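Drurkidside shared studio - house meeting, Dec 18, 2024
Minutes by me, Kusum Tyagi (my turn again!)

We started late, tea in hand. The August minutes were passed with no changes.

Furniture: the round white table stays where it is for now, and the gold wire chairs stay with it. Thiele's want 205 for two more, and we all said no thanks.

Desks along the wall: still a jumble of cables and gear. I'll label a box and we'll clear up before the break - please take your own stuff home.

Power strip: I asked for a floor cover for the cable. Agreed, up to 100.

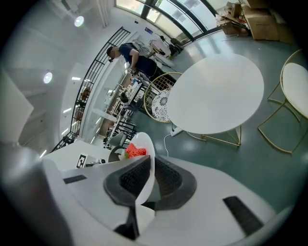
Item 2: round table, wire chairs and the white cable to the power strip.

Kitchen rota moved to next time.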